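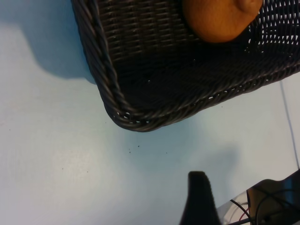
July, evening. The well reading this morning was down again, the fourth week running. I went out before breakfast with the tape and wrote it in the green notebook, 118 feet to water. It was shallower than that when we bought the place, and I have the driller's slip to prove it. I put the number at the top of a clean page and then sat in the kitchen and tried to work out what the household really uses, going room by room. The dark woven basket was on the table with something round and orange in it, and I pushed it to one side to make space for the bills. By the time the coffee was gone I had a figure for the kitchen and the shower and a bad guess for the garden, and the guess for the garden was bigger than both.

The county meeting on the drought plan was at six. I drove over with the windows down because the air conditioner in the truck is still making its noise. The parking lot was full and I left the truck by the feed store.

Savita Nautiyal from the water district gave the main talk. She had slides of the snowpack above Vustesmont and of the two creeks that come off it. The melt now comes earlier than it used to, and by the end of June most of the runoff has gone past us. She said the average hides a lot, and that what matters for people on wells is how long the dry stretch lasts between the last good flow and the first fall rain. I wrote that down. She was clear and did not talk down to anyone.

The plan has three stages. We are in stage one, which is voluntary. Stage two would limit outdoor watering to two mornings a week, and stage three would stop it except for livestock and food gardens. Wells are not covered by the limits but they want well owners to report their levels every month so they have something to go on. There was some grumbling over that. Garov, who has the hay ground by the bridge, said that once they have your numbers they will find a use for them. I see his point but I signed up anyway. I take the reading already, so it is only a matter of sending it in.

The other thing on the agenda was money for rain tanks. The district will pay back 50 percent on a tank up to a certain size if you put it in before winter. There were brochures on the back table. I took two, one from Didden and one from Åberg. The Didden tank is cheaper, but the fittings are extra and you have to pour a pad for it. The Åberg one comes with the first flush pipe and can stand on packed gravel. I have gravel left over from the drive. I want to measure the north side of the barn tomorrow before I decide anything.

Afterward I asked Savita whether it was worth the trouble, with so little summer rain. She said to think of it as a way to hold the May rain into July. That would cover the tomatoes and the young trees and not much else. I said that was most of what I cared about.

Home by nine. Still 80-something on the porch and some smoke haze to the west, not enough to smell. I gave the plum tree its two buckets and left the grass alone. It has gone brown all the way to the fence and I think I will let it stay that way this year.

To do: clean the barn gutter, call on the price of the Åberg tank, send in the well reading, look for the long level.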